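Fleet Buyers Urged to Look Beyond the Sticker Price 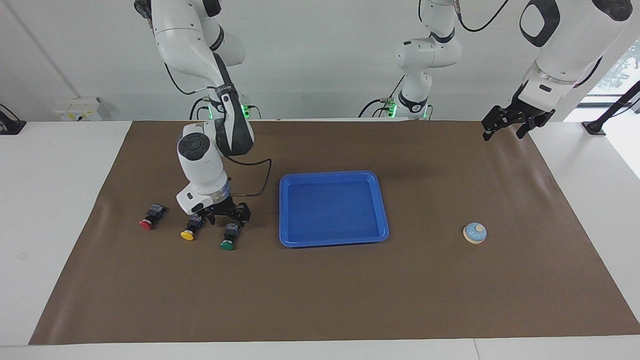
Wolfram Reinholz
Senior Editor, Fleet and Commercial Vehicles

August 28, 2019

The Trandberg Motor Institute has released its review of mid-size vans in Canadian municipal service. The study followed 66 vehicles over three winters, and its director of vehicle assessment, Helen Morris, spoke with this publication following its release.

"Purchase price remains the figure most councils ask for first," Morris said. "Tires, brakes and downtime deserve equal attention."

The Plodari van recorded the lowest servicing costs in the group. Its rear doors drew complaints from drivers, who found them heavy to close on a slope. The Skutlow offered the better heater and a quieter cabin, although its cargo floor sits higher at the kerb.

Asked whether electric models would be included, Morris confirmed that testing is to begin in May. "Our members have requested cold-weather range data, and we intend to provide it," she said.

The full review runs to 155 pages and is available to members on request.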